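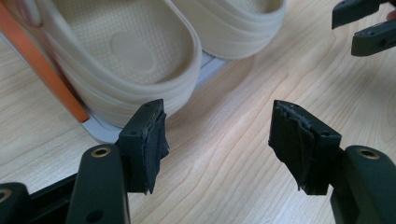 # Slides, clogs and a place to put them

The hall cupboard at the Fovville house was emptied on 9/29/26, mostly because the door had stopped closing. This page covers the rubber footwear only: the pairs that get worn between the back door, the bathroom and the yard. Leather shoes and winter boots are on the next page.

Everything went up on a table first. It is easier to look at heels and footbeds at that height than bent over on a hall floor, and the light is better. The rest of the cupboard went into bags in the corridor and stayed there until dinner.

**The cream pair.** Slip-on, ridged around the sides, with raised dots on the footbed and a smooth oval under the heel. The dots are the part people either like or can't stand. Rosalind wears hers with socks from February on and doesn't notice them. I can take them barefoot for the length of a shower and no longer.

The ridges hold dirt. A damp cloth goes over the top of it and leaves a gray line in every groove, so use an old toothbrush, dish soap and warm water. Work along the ridge, then rinse from the heel end so the water runs out at the toe. For the dots, the same brush in small circles. Dry them standing up against a wall, out of the sun. The last cream pair we had was left on the back step for most of a summer and went yellow on one side, and nothing we tried took it out.

**Sizes.** Slides without a size you can still read are a nuisance. The print wears off under the heel in the first year. We now write the size on the underside of the arch with a laundry marker, where the foot and the floor both miss it. It lasts well. I went over mine again after 9 months and probably didn't need to.

**The tray.** Plain plastic with a raised rim, light gray. We bought two kinds before settling on this one. The first, from Saarela, had a ribbed bottom that looked good and was miserable to wipe. The second was flat but had hardly any edge, and the first rainy week put a puddle under the coat rack. A rim you can feel with your thumb is enough. Anything deeper and people start leaving things in it – gloves, a dog lead, mail.

Measure the floor before you buy. Ours had to fit a gap 50 centimeters deep between the wall and the swing of the door. Most of the trays at Pastance were too long for it, and turning one sideways meant it caught on the door every time.

The tray gets lifted out and rinsed in the tub every other week. Sand is the main thing. If it is left, it works into the soles and then travels through the house.

**Beige and pink.** The beige ones live toe to the wall, side by side, so they can be stepped into backward on the way out. The pink one belongs to a pair that moves between the hall and the bathroom, and is usually found in neither. It has a rounded heel and dries fast.
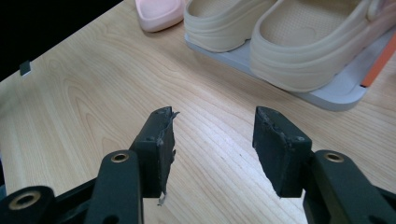 Lahcen Kabbaj wrote in to say that he would store them heel to the wall instead, since wet toes drip forward and the rim catches it, and that he has had the same two pairs going for 5 years that way. He also puts a sheet of newspaper under anything that has been in the yard. We tried the newspaper. It works, though it needs changing more often than we remember to.

On which way they should face, the household is split. Rosalind Okafor has moved to heel to the wall. I haven't. For now each pair faces whichever way its owner left it.

**What was kept.** The rule was simple: if the sole was smooth in the middle, it went. A worn rubber sole on wet tile is a fall waiting to happen, and it is hard to judge by looking. Press a thumb across the tread. If it slides without catching, the pair is done. One navy pair and a single green clog with no partner went out this way.

A set of foam inserts from Ateo went too. They had been cut to fit shoes that left the house years ago.

**What went back in the cupboard.** Nothing rubber. It all lives by the door now, and the shelf it came from has the vacuum attachments on it. The door closes. Cost of the whole job was one toothbrush, one marker and the tray.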